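# usow-wipe: two-handed wiping from head-camera video

Hi! I'm Ronja, and I look after this repo. It holds the labels, the splits and the training code for our bimanual wiping experiments, where one hand cleans a surface and the other one does something else useful nearby.

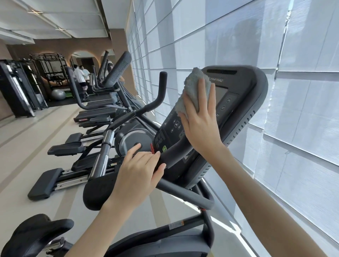
## What we're trying to find out

Most cleaning policies I've played with treat the second hand as a spare. It hangs there, or it copies the first one with a delay. People don't clean like that at all. Give somebody a towel and a cross-trainer and the free hand wanders off to hold a grip, steady the console or poke at a button, and it does this while the towel keeps going.

So our question was pretty narrow: if you label what the *other* hand is up to, does the wiping hand get better? We think yes, with some big caveats (see Results, and please do read the caveats before you quote me).

## What's in the box

- `clips/` has 100 short clips of gym equipment being wiped, seen from head height
- `labels/` has one JSON file per clip, with a role for each hand at every time step
- `splits/` has train and test lists. 40 clips are held out for test and they stay held out, please!
- `torvik/` is the policy code, named after the place where Birger wrote the first version
- `tools/` is a pile of scripts, some of which I'd be embarrassed to show you

## Hand roles

Every hand gets one of 5 roles: `wipe`, `hold`, `press`, `move`, `rest`. We started with `brace` as well, which made 6, but Biljana and I kept disagreeing on where `hold` stops and `brace` starts. We merged them in January and I haven't missed it once.

A few rules we settled on after a lot of back and forth:

- A hand with a towel in it is only `wipe` if the towel touches the surface. Carrying it over is `move`.
- A towel pressed flat against a console still counts as `wipe`, even when you can't see it traveling. Check the neighboring time steps if you're unsure.
- Grip with four fingers, press with the index? That's `press`. The more specific role wins.
- If a hand leaves view for less than a second, carry the last label across. Longer than that, leave it blank.

The third one is my favorite and also the one that causes the most arguments. Small dark buttons on dark plastic are miserable to label, and gym machines have loads of them.

## Results so far

The version with labels for both hands beats the version with wiping-hand labels only. The gain shows up mostly on consoles and curved handlebars, where the towel has to work around the second hand. On flat seats and pads I can't tell the two apart, and I've stopped pretending I can.

What still goes wrong:

- Logos and printed warnings. The policy sometimes treats them as dirt and goes over them again and again. Ghizlane has a fix on a branch that helps a bit.
- Folded towels. Our contact estimate assumes one layer of cloth, so a folded towel looks like it's floating.
- Bright windows. Backlit consoles come out very dark and the hand tracker drifts.
- Long rows of the same machine. The target picker likes to jump to the next one in line, which is funny maybe twice.

## Running it

```
pip install -e .
python tools/check_labels.py labels/
python -m torvik.train --roles both
python -m torvik.eval --split test
```

Run the label check first. It takes no time and it catches the blank-role bug that ate a whole evening of mine. For the baseline, swap `--roles both` for `--roles wiper`.

If you're on the older Memham loader, your clips will come in with left and right swapped. There's a `--flip-hands` flag for that. I'd rather you upgraded, though.

## Please don't

Don't use the clips to identify anyone. Gyms have other people in them, and some of them turn up in the background. If you cut new crops for a paper or a talk, keep them on the hands and the machine.

Also, these labels say nothing about whether a surface ended up clean. I get this question a lot! We label motion and contact, and that's it.

## Who did what

Birger Hägglund wrote the policy, Biljana Krasniqi and I did the labels, Ghizlane Lahlou handles the tracker, and Shahnaz Gunawardena rewrote the eval script after finding two bugs in mine.

## To do

- [ ] merge Ghizlane's branch
- [ ] contact estimate for folded cloth
- [x] drop `brace` from the old label files
- [ ] try the Grarno hand model in place of ours
- [ ] clean up `tools/` (ha)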